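12 October 2025

Sunday, so the building is quiet and I finally get to write up the week before I forget which bin was which. Coffee first, notes second, typos guaranteed.

Where we are: the returns desk at Vundcombe has been running booth two since July, and the tally as of Friday night is 2,582 items through it. I had to read that number twice! The small-goods side (phones, earphones, glasses cases, plush, that kind of thing) still goes past a person before it leaves the room, but the picking up and putting down is mostly the arms now, and my shoulders have noticed. I used to go home with one of those hot knots under the left blade every single night.

Spent Thursday on the cable problem again. Hard boxes we can more or less forget about. Anything with a cord wants attention, and the earphones are the worst of the lot, they go wherever they like the second they're set down. Rania Ait Brahim thinks we should band every cord at intake. I think banding is just hand work with a different name – we'd be moving the boring bit one table upstream and giving it to the people at intake, who did not ask for it. We went back and forth on this for most of lunch and didn't settle it. 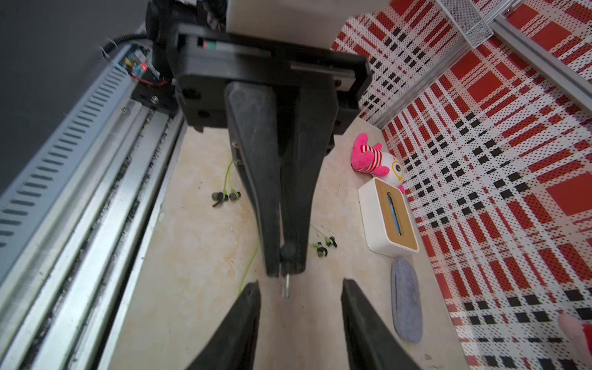 Mixed tray, wrist view. Two pairs of green-cord earphones, striped fish by the wall, tissue box.

Things I want to try before we buy any bands:
- cords toward the left wall, plush to the right
- one pair per tray instead of two
- slower approach when there's any green on the floor near the pick

I'd put money on the second one. Rania says one pair per tray kills the rate, and she's probably right, but we lose the time anyway if one of us has to stop and go untangle. Need to log it properly for a few shifts so we're arguing about the same numbers.

Now the people part, which I keep promising to write down. The job has changed shape more than it's shrunk. Before, a shift was around 800 items by hand and you didn't look up. These days I look up all the time – watching, resetting, deciding what a weird item counts as. Some of the crew love it. Helmy told me flat out that he misses the rhythm, he liked having his hands busy and his head somewhere else, and standing next to a machine waiting for it to need you makes him more tired than sorting ever did. I didn't have a good answer for him. We've started swapping every two hours between booth and intake and he says it's better, so that stays.

Also the new starters never learned the hand sort at all, and that bugs me. When booth two was down for the belt swap they were lost. I'd like everyone to do 500 items the old way in their first month, and I'm going to bring it up with Clekura when their trainer visits.

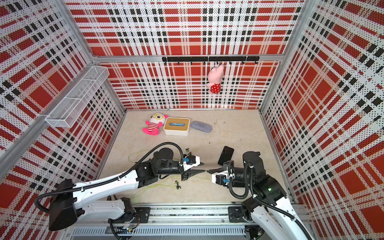

Booth two, both arms in. Phone, gray glasses case, tissue box and the doll with the yellow glasses. Green cables up front again.

Small stuff so it's on paper somewhere:

The shoulder joints need wiping down more often than the sheet says. I've changed the sheet.

Tray order for plush is still a mess. Anything with long ears or legs gets called two items about once a shift, so please keep overriding by hand and put a P next to it in the log, otherwise I can't find them later.

Jultau wants a one-page summary of the first quarter. I'll draft it Monday, but if you have something you want said about how the shifts feel now, write it under here, in your own words, and I'll paste it in as is.

Spare finger tips are in the second drawer. Whoever takes the last pair, reorder.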